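The counter comes first
Thu 3 August
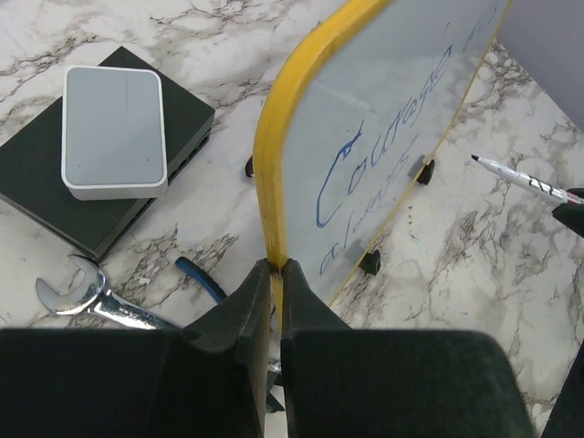 The woman who runs Drudlow, a one-person firm that sets up home networks and then answers the phone when they sulk, has an office. She rents it by the month. She keeps a chair in it.

"The work happens in the kitchen," she says. "I've tried to fight that. The office has a door that locks and a desk I paid real money for, and every job still ends up on the marble."

The marble was there when she bought the house. It is white with a lot of gray and brown running through it, and she has opinions. "Drop a small black screw on it and you'll find the screw. Drop a small gray one and you might as well move."

She plans every job on a little whiteboard that stands on the counter, after years of planning them on envelopes. The board goes up first, then the marker, then whatever hardware the client has agreed to pay for. Tools come last, and she admits the selection is personal. Why would anyone need a wrench to install a router?

"You wouldn't," she says. "You need it for the shelf the router goes on, which the client swore was solid."

Her biggest customer so far is Grandine, a guesthouse with 32 rooms and, until March, one working wireless signal, located in the laundry. She spent 5 days there. The owners had kept a list of guest complaints and gave her a copy, 56 of them, typed. "One was about the eggs," she says. "I told them eggs were extra."

She stacks equipment on the counter to see how it sits before it disappears into somebody's closet, small box on top of big box. A former boss at Grirkska, where she learned the trade, considered this unprofessional. He also considered labels unprofessional, and she spent her first winter there tracing 222 cables by hand.

"So I label," she says. "I label things that have one cable."

Does the kitchen ever get used for cooking? She thinks about it for a while.

"There's toast," she says. Dinner comes from Falcão, two streets over, and gets eaten standing up at whichever end of the counter has room.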